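Previous | Contents | Next | Glossary | Index

Chapter 2
Learning from Hands

If you have stayed with us through the first chapter, you know how slow it can be to teach an arm by steering the arm itself. Gwion Gronow, whose lessons shaped much of this book, used to say he could feel his hair growing while he did it. So we now turn, with some relief, to a method in which the person simply picks up the grippers and does the job.

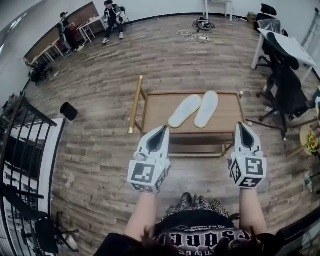 A good first task is small, a bit dull, and easy to set up again, and I do hope you'll choose yours with care! Soft, flat things are wonderful teachers. A pair of insoles lying side by side on a low table asks for two hands, a gentle pinch and some thought about which way the toes point. The cubes behind the jaws carry printed markers, and from these we can work out where each hand is (Section 2 takes this up at length).

In the Ferkholm study we gathered 500 demonstrations this way and trained one policy on them.
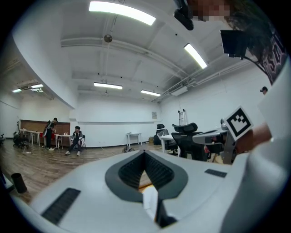 We then asked whether 2000 would have served us better, and the answer, as you'll see, depended a good deal on how much the demonstrations differed from one another.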